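Cludevport Ovden Hand-Held Gripper: Review After Six Months

29 June 2021

I bought the Ovden in December to replace a Fodinley trigger gripper that had developed play in its finger joints. Both are hand-held units meant for recording manipulation demonstrations: the operator carries the tool, squeezes, and the camera and jaw-width signal are logged together for later use on an arm. My work is mostly household handling, with a heavy share of clothing and bedding. Readers who pick boxes or bottles should weigh the notes below accordingly.

Weight on my kitchen scale is 430 grams with the camera mounted and no cable. The Fodinley came to 500 in the same condition. The difference is small on paper and noticeable by the end of a long session, mainly in the wrist. Balance is slightly rear-heavy, which I prefer. A nose-heavy tool dips when the hand gets tired, and the dip ends up in the data.

The jaws are driven through a linkage, with exposed pivot pins on the arms. The Fodinley used a rack and slider. The linkage is smoother at low force and does not bind when the load is off center, which was the old unit's worst habit. The drawback is that jaw opening does not track trigger travel in a straight line. Cludevport supplies a lookup table for this. Mine was off near the closed end, exactly where thin fabric lives, so I made my own with feeler gauges. That took an evening and has not needed repeating.

Camera placement is behind the jaws and looks forward over the housing. The tool takes up much of the lower part of the view, more than I would like. In return the linkage stays in sight at all times, and jaw state can be checked from video alone if the width channel drops out. I have relied on this twice.

Soft goods are the hard case. A folded edge gives the jaws very little to close on, and a thick part of the same article may fill them completely. Bright window light on pale cloth is a second problem, as the exposure tends to follow the window and texture on white fabric suffers.
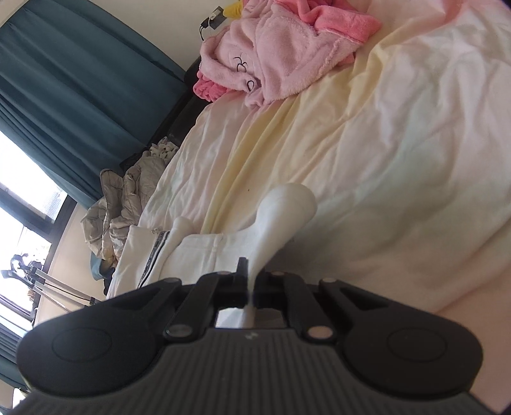

Does the Ovden need a different fingertip for fabric?
For knits and fleece the stock tips are adequate. For smooth sheets and linings I would fit the softer pads, sold separately, and redo the width calibration afterward.

On repeatability, I ran a plain pinch test on a cotton pillowcase hem: approach from above, close, lift to shoulder height, hold, release. Out of 933 attempts logged since I started keeping count, 19 ended with the hem slipping out during the hold. I have no matching log for the Fodinley, so I cannot offer a fair comparison. My impression is that the older tool slipped more often, and that is all it is - an impression.

Trigger force is moderate. There is a detent just before full close that I disliked at first and have since filed down. Anyone with a warranty to protect should leave it alone. The return spring is strong enough to open the jaws cleanly against a bunched sleeve.

The ribbed rear shell is comfortable and easy to wipe. Lint is another matter. It collects at the pivots, and fleece is the main offender. I blow out the linkage with a hand bulb after each session and put a very small amount of dry lubricant on the pins once a month. Oil is a mistake here. It holds the lint in place.

Software is the weakest part. The Lopes recorder that ships with the tool writes camera frames and jaw width to separate files with separate clocks. Alignment is left to the user. I tap the jaws shut three times at the start of each recording and line up the signals from that, but a tool at this price should handle it internally. The most recent update added a battery indicator and left the clocks as they were.

Other complaints, in no particular order: the cable exits on the right and catches on blankets, the mounting screws are an odd length, and the carrying case does not fit the tool with the soft pads installed.

I would buy it again for textile work, with the soft pads in the same order. For rigid objects the Fodinley design is cheaper and its straight-line jaw response is easier to live with. Cludevport lists replacement pins and springs individually, and the one spring I ordered as a spare matched the original.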